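Will a Machine Ever Clear the Table?

Apr 21, 2025

My neighbours in Skonasmont have stopped asking me what I write about, because they know I will tell them. Their next question is always the same one. When can they buy it? They mean the robot which washes up, folds the shirts and puts the toys of the children back in the box. I have been to two workshops to find a better answer than "later".

The first was Harasym, a small company which makes parts for kitchen cupboards. On its shop floor a robot arm takes hinges from a tray and sets them in a press. It does this well, and it does it all day. But the tray must stand in its place, and every hinge must lie the same way. When a new worker put the tray down turned to the other side, the arm closed on air 17 times before the shift leader came and stopped it. A person would look once and turn the tray.

At home there is no tray. A cup stands on a book, the book lies on a letter, and tomorrow all three are somewhere else. This is why the people at Mikent, the second place I visited, do not begin with dishes. Their project is called Trolto, and it teaches two arms to pick up and put down common things on a desk or table. Much of the learning is done inside a computer, where a broken plate costs nothing. The programme can try the same small task 200 times before lunch, and then somebody reads the results over a coffee.

I expected to see whole rooms being tidied. The work is much smaller than that. 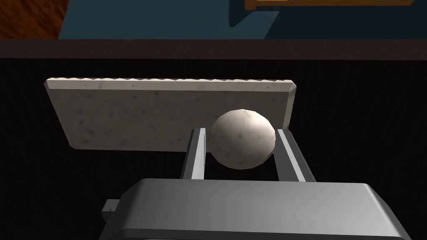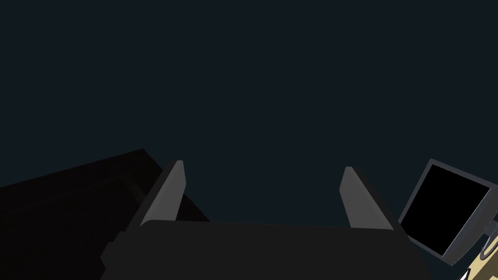
A household chore is a long chain of such small jobs, and each one has to go right before the next can start. I did not understand this before I spent a day with the engineers. For us, tidying is one word. For the machine it is to find the thing, to open the fingers wide enough, to close them, to carry and to let go. A white ball between two grey fingers looks like very little, but a round thing is a fair test, as it rolls away if the grip is wrong. With a wet glass or a sock the difficulties are of another kind, and the team has only started on these.

So, can they do the housework yet? In the factory, yes, if the work is always the same and somebody keeps order around the machine. In the home, I would say single tasks and slow ones. The engineers at Mikent want to bring the arms to a real kitchen in June, first with plastic cups. I have asked if I may come and watch, and they said yes, but that I should eat before.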